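Haltell Gallery: Small Things on the Worktable

Pictures from one session at our shared office, room 2815. The subject was small household objects on a wooden top: bulbs, a lamp fitting, a couple of brushes. The table top is from Kemolley and is made of light butcher-block strips. We bought it in October and have oiled it 2 times.

Bulbs and brush
The clear glass bulb, and farther up the table a frosted one screwed into a short metallic socket base. The thin black brush has a slender handle. 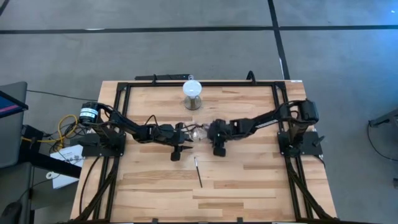

Makeup brush
A small makeup brush, with a dark, rounded tip and a short white handle. People were at their desks as usual.

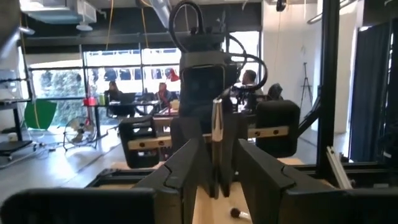 The full set of objects came from Maes and Honeo and fits in one drawer. Larger prints can be ordered at the front desk, up to 15 per request.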